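### 4.2 Boarding incidents and the problem of the first report

Readers who have followed us this far will have noticed that we keep coming back to the question of who speaks first. In a land dispute there are usually fences, farms and a road or two, and a claim about who stood where can be checked, more or less, against something that stays put. At sea there is very little of that kind. Two coast guard vessels come together, somebody's hull is damaged, and by the time the rest of the world hears of it both crews are already on their way home with different stories. We had expected this to make our work harder, and it did, though perhaps in a different way from the one we had prepared for.

Our collection holds 1521 press notices issued by maritime agencies and defence ministries after encounters in straits and other narrow waters. We read every one of them at least twice — a long winter's labour, and we remain grateful to each other for the tea. For each notice we recorded the time between the encounter and its publication, the words used for the other side's vessel, and whether the notice named a legal ground for the action taken. Where two governments had written about the same event, we set the notices side by side and treated them as a pair.

The first thing to say about the pairs is that they seldom disagree on the basic facts. Both sides will generally accept that a tug was struck, that a patrol boat was boarded or that a channel was closed to traffic. What they argue over is the name of the water. A stretch that one ministry calls its territorial sea is an international passage to the other, and nearly everything else in the notice follows from that choice. Once the water has been named, the stopping of a ship becomes either ordinary policing or an act of force, and the writer hardly needs to raise their voice to make the point.

Sơn Lương, in an earlier working paper that deserves more readers than it has had, called this "settling the argument in the first line", and we have borrowed the idea with thanks. Lương worked mainly from newspaper reports, and found that the agency whose notice appeared first tended to have its name for the water repeated in later coverage. Our own reading supports this, with a caution. The advantage of going first was clear when the gap between the two notices was longer than six hours. When it was shorter than that, reporters seemed to wait for both, and the wording that reached the public was more of a muddle.

We should be open about a weakness here. Agencies don't all publish in the same manner, and some of them quietly change a notice after it has gone up. We caught a number of these changes by comparing saved copies, but we have surely missed others, particularly in the older material. The Szilágyi method of dating, described in section 3, helps a good deal with undated pages and very little with pages that carry a date and have been altered anyway. Where we had doubts about the timing of a notice we left its pair out of the comparison. A less cautious reader might have kept some of them in, and we would not quarrel with that choice.

The second matter is the treatment of captured crews. We had supposed, going in, that notices would dwell on the people taken off a seized vessel, as they are what families and neighbours at home care about most. In practice the crew often arrive late in the text, after the hull numbers and the coordinates, and sometimes they aren't mentioned until a second notice the following day. To see whether this was a fair impression we drew 100 notices for closer reading. The Vinby coding sheet was used throughout, with two small changes to suit naval language, and both of us marked the full set before comparing our answers over what became a rather lively afternoon.

That closer reading showed a difference in habit between agencies that answer to a defence ministry and those that sit under an interior or transport department. The former wrote about crews as part of an operation. The latter were more inclined to mention medical care, meals and contact with a consul, and to do it early on. We don't wish to make too much of this. A kindly paragraph in a press notice tells us what an office wants to be seen doing — it tells us nothing certain about how anyone was treated below deck.

Finally, there is the slow business of release. Vessels in our pairs were held for very different lengths of time, and the notice announcing a return was nearly always shorter than the one announcing the seizure. In 10 pairs we could find no notice of return from the seizing side at all, and learned of it only from the other government. Silence of this sort is hard to code, but it belongs in the record, and we take it up again in section 5 alongside the question of compensation. 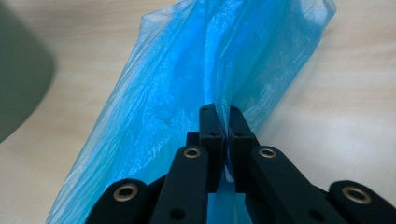
**Figure 6.** Light-blue plastic bag and black hand-held gripper.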